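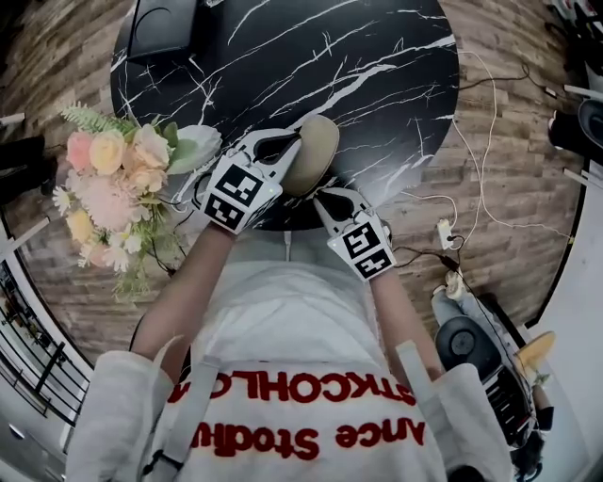
My sister says a coffee table should be left bare, and she repeated it on the phone Thursday night when I told her I was going to clear mine off again. I like flowers on a table, though, and I like having a place to put things down.

The flowers are artificial. I picked pastels, pink and peach and cream with a few yellow roses, because the top is black with white veins and it looked severe by itself. I have tried them in the middle and at the edge. The edge is better. In the middle you talk to people through a fern.

The small tan thing looks soft and goes wherever there is room. It has been on the couch, on the windowsill and, for most of April, under the couch.

The table came from a secondhand place in Tornville and took two trips, one for the top and one for the base. Glossy black shows everything -- dust, crumbs, the ring from a glass. I wipe it with a damp cloth and then a dry one, up to 3 times a week. I tried a spray polish once and it left streaks going the same way as the veins, so I didn't notice them until the sun came in the next morning.

I still want a round tray for the remote and the mail. The one I saw in Lultport was 12 inches across and too deep. I'll look again next month.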